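Iveta Kováčik
07/10/2023

Thread on the kitchen table rack, as asked for by three people in the replies to my last one. It's long. Mute me if you don't care about jars.

Starting point: our kitchen in Clerberg has two wall cabinets and one drawer that works. Everything dry lived in the cabinet over the stove. Flour, both sugars, salt, rice, lentils, tea, the lot. Most of it was in the bags it came in, with clips.

The cabinet over the stove is a bad place for sugar. Steam gets in every time you boil something. By April I was breaking up brown sugar with the back of a spoon before I could measure any.

First thing I did was take it all out and put it on the floor on a sheet. I don't recommend the floor if you have a dog. We have a dog.

Results of that: 571 grams of rice across four bags, a box of baking soda I can't date, and two open packs of the same cocoa. Also a bag of something gray that we agreed to throw out without opening.

Rule I set for myself after that. If I reach for it every day it goes on the table. If I reach for it every week it goes in the cabinet on the left, away from the stove. Everything else goes in the hall closet on the shelf under the towels.

The hall closet part annoyed everyone in the house for a week and then they got used to it.

For the table I wanted a small rack with a shelf on top and a shelf underneath. I looked at the plastic ones and they bend in the middle. I looked at a bamboo one and the feet were uneven, it rocked in the store. Ended up with a black metal one with a dark board for the shelf. It was 20 at the secondhand place in Hanamberg.

Measure your table before you buy one of these. I did not. It fits, but I got lucky, and I had to turn it so it stands at the far half where it's out of the way of plates.

Feet are just bent wire loops. I was worried about scratches because the tabletop is pale and shows everything. So far nothing. If I see a mark I'll stick felt on them.

The jars. I wanted straight sides and a metal lid. No clamp lids, the wire ones take two hands and I usually have one free. No wide bases either. Tatiana Machala told me to get them all the same height, even if I was only putting out two for now, and she was right. It is easier to look at and easier to dust behind.

Wash the jars and then leave them upside down overnight. Then leave them right side up for a few more hours. I filled one too early the first time and had a wet ring at the bottom that set like plaster. Had to soak it out.

Don't fill them to the top. You want room for a spoon, and a full jar is heavier than you think when you pick it up by the lid, which you shouldn't do but you will.

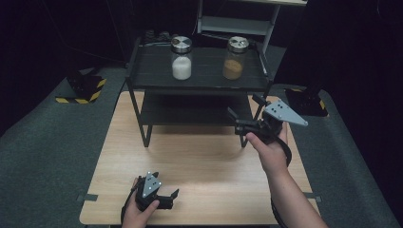

Two jars on the top shelf, white on the left, brown on the right.

I left a gap between the jars on purpose. My first try had them touching and I kept knocking one when I went for the other. Now a hand fits between them. Well, my hand.

Silver lids show fingerprints. I knew that and bought them anyway. A dry cloth takes care of it, I don't use spray near food.

No labels yet. With one white and one brown you can manage without them. If I put a second white one out there I will have to label, we already had one salt-in-the-coffee incident this year and it was my coffee.

Somebody is going to ask so: I keep the original bag label. I cut out the part with the date and the name and it goes in an envelope on the inside of the cabinet door, held with tape. When the jar is empty, the old one goes out and the new one goes in. Takes a minute.

Do not pour new on top of old. Finish the jar, wash it, dry it, refill. My mother-in-law has been topping up the same flour jar for as long as I've known her and I think about the bottom of it sometimes.

About the lower shelf. People in the replies to the last thread had a lot of ideas for it. Bread, fruit, mugs, mail (no). I'm leaving it mostly empty for now. It's dark under there and I know that whatever I push to the back I'll forget about.

I might try tea under there. The boxes are low enough. Will see.

Things I tried on the top shelf that didn't stay:
Oil. Drips down the bottle and leaves a ring on the board.
Honey. Same problem, worse.
The pepper mill. Too tall next to the jars and it sheds pepper when you move it.
Small bowl of garlic. Skins everywhere.

What it looks like after a meal is another matter -- there's usually a phone, a cup and somebody's keys on the board by evening. I clear it when I wipe the table. If the board is clear I wipe that too, along the grain, and then the rails, where crumbs get stuck.

Georges Moussa asked if the rack slides. It doesn't slide by itself. If you lean on the table edge and get up fast it shifts a bit. I push it back.

He also asked why not just use a tray. I had a tray. It took up the whole end of the table and there was nowhere to put anything down. With the rack you at least get the space underneath back, even if I'm not using it much.

For anybody in a bigger household, I'd go up a jar size. We're three adults and I refill the white one every seven days or so in baking season, less in summer. Emília Štěpánek has the same idea going with five people and she refills twice as often and hates it.

Cost, because I always want to know and people never say. Rack 20, see above. Jars I already had, they came from my aunt with the lids on. Replacement lids are sold at the hardware store on Hájek but check the thread first, I came home with the wrong ones and had to go back.

Time: one afternoon to empty and sort, the overnight drying, half an hour the next morning to fill. The sorting was the slow part. I stopped to read a recipe on the back of a semolina bag and lost a good while.

Use a funnel. If you don't have one, roll up a sheet of baking paper and hold it inside the rim. Newspaper works for filling a planter but don't use it for food.

Tap the jar on a folded dish towel when it's about half full so the contents settle. Not on the bare table. It's loud and you'll chip something.

If the brown one goes hard anyway, a piece of bread in the jar overnight softens brown sugar. Take it out in the morning. I forgot mine once and found it green.

Štěpánka Sýkora says a clay disk does the same thing and doesn't go green. I haven't bought one.

Still to do. The drawer that doesn't work, which has been stuck on a ladle for a month. And the cabinet over the stove, where I've now put the baking tins, and they fall out.

I also want to move the lamp so the lower shelf gets some light. That means a longer cord, and the outlet is behind the fridge. Not this month.

This got passed around a lot more than I expected, the last one is at 4000 views and it was mostly a photo of lentils. Hello to the new people. It's mostly going to be shelves here.

Replies are open if you have the same kind of rack and have found something that stays put on the lower shelf. Not mugs please. I've had the mugs suggestion.

Adding one more, I forgot the spoons. I keep one spoon per jar in the drawer below the table, handle out. Never in the jar. The lid won't close over it and then you're back to lumps.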